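About Stilura

We don't trust the word "educational" on a box. Stilura started after Duklow, our first shop, sold 40 sets of learning toys and half of them came back. Since then we've tried things on a table before stocking them, and most don't get in. Of the 836 items sent to us so far, we turned down 509.
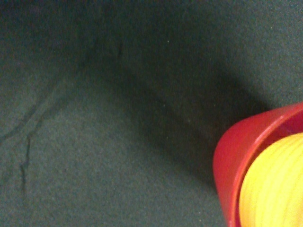
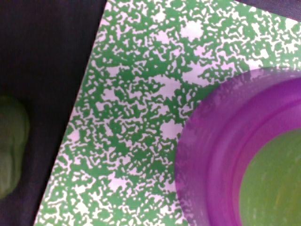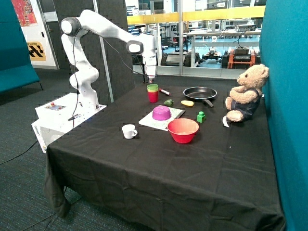
Play food gets the hardest look from us. Suppliers like to say it teaches children to cook, and we doubt it. A toy green pepper next to a black frying pan is a toy green pepper — fun, maybe worth the money, maybe not. Bowls and cups do better, and we'd sooner sell you one good bowl than a kit of 20 pieces. Sitthichai and Enance are the two lines we still carry from the early days.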